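Applied Automation, Session 6: Can machines do the chores yet?
Lecturer: Alun Gittins
Please read before Wednesday.

In the last session we looked at factory work, where the part always arrives in the same place. A home is different. The bowl, the cup and the spoon are put down by people, and each time they lie in another position.
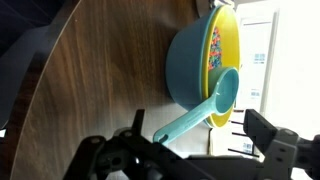
Figure 1. Measuring cup leaning on two stacked bowls, view from the wrist.

For a person, taking this cup is one movement. For a machine it is several decisions: which part to hold, from which side to come, and how hard to press. Thin handles are more difficult than they look.
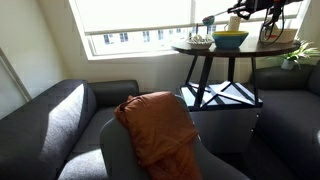 Figure 2. Measuring spoon held over the bowls.

Holding is only the first half of the chore. With the Cleris arm, our students made 200 attempts at a scooping task in June, and 90 were complete. Most of the failures came after a good grasp, when the tool turned a little between the fingers.
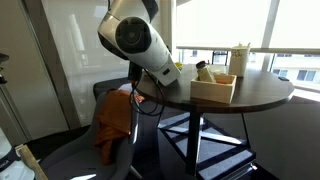 Success must be defined before the test starts, or the numbers mean little. "Tidy the table" is not a definition. "The bottle stands in the open wooden box" is one, and two observers will agree about it. Write your own definition in one sentence and bring it to the class.

Light is also a part of the task. Strong sun from a window can hide an edge which was clear in the morning.
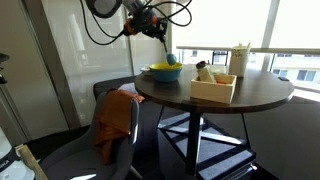

Can we buy a machine today that does the kitchen work alone?
For a single, well-prepared chore it is possible, but for a whole kitchen with its daily changes I would not expect it yet.

Homework: choose one chore at home and list every point where the hand must correct itself.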